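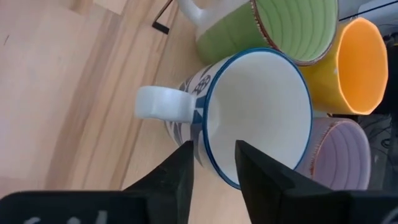

The mug shelf in the second-floor kitchen will be cleared on 2022-06-29. Anything left there without a name on the bottom goes to the table by the window, where it stays for 9 days. Four ceramic mugs are out already: a white one with a blue rim and a spiky blue-gray pattern, a green one, a yellow one and a lavender one. If one is yours, take it home or put your name on it and return it to the shelf.

Each person may keep 2 mugs in the kitchen from now on. The shelf holds 30, and the overflow has been ending up in the sink. Unclaimed mugs will be boxed and kept for the September rummage sale. Masking tape and a marker are in the drawer under the kettle. Questions go to Shireen Msimang at the front desk.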